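Olon Bench Cell — tabletop handling for canteens and packing rooms

The Olon cell pairs one arm with one fixed worktop. It picks and sets down light kitchen goods — bottles, bowls, plates — at a set height. The Prudley kit adds a second worktop. Reach is 66 cm; rated life of the finger pads is 2000 hours.

At the Carroll site, staff on the tray line moved from lifting to checking and restocking. One operator now looks after two cells, and training takes 15 hours.

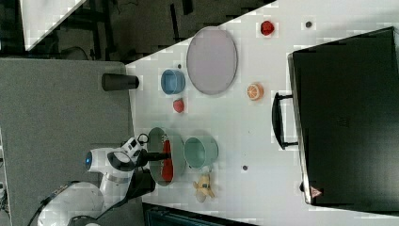
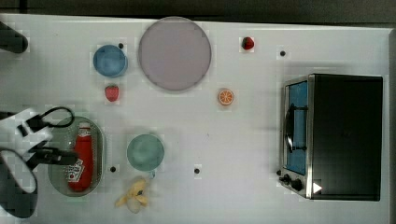
Gripper working beside an oval dish
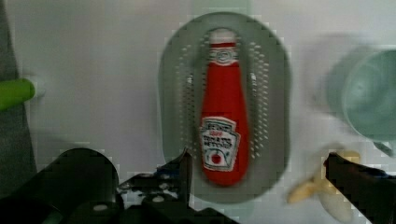 Operators can pause the arm from either side of the bench. Noise at the bench stays under 70 dB, so no ear protection is issued. Shift logs are kept in Ester and can be read by all staff. Spare pads are sold in pairs.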